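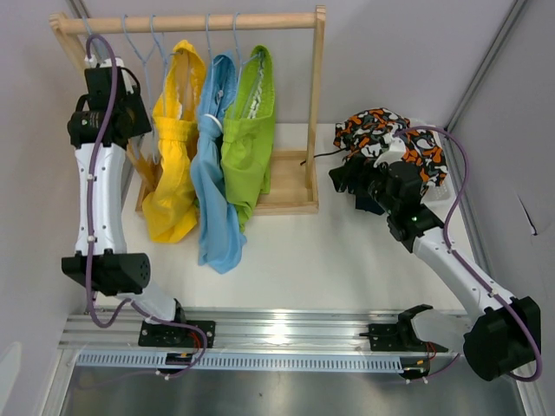

Keeping Papers at Home for a Civil Case
3 min read | 400 shares

If you are suing someone, or being sued, your kitchen drawer will not hold it all. Start a box the day the first letter comes.

Keep originals in one folder and never write on them. Make a copy for notes and mark it COPY in red in the top corner.

File by date, oldest at the back. Sorting by person sounds sensible until one letter names four people.

Keep envelopes with their letters. A postmark can matter when there is a deadline.

Receipts on shiny paper fade. Photocopy them the same week and store them away from the stove and sunny windows.

If you have been deposed, put the transcript in its own binder with a sticky tab on each page you want to ask your lawyer about. Don't correct it in pen.
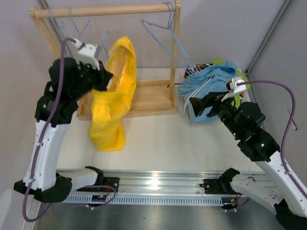
Light blue hangers on a wooden clothing rack.

Ask your lawyer before throwing out anything, including old phones and calendars.

2 comments

Jana Diekmann
Number the pages in pencil, on the copies only. I had 2548 by the end and would have been lost.

Sinéad Mac Mathúna
Does a plastic box do, or should it be metal? Mine is going in the basement in September.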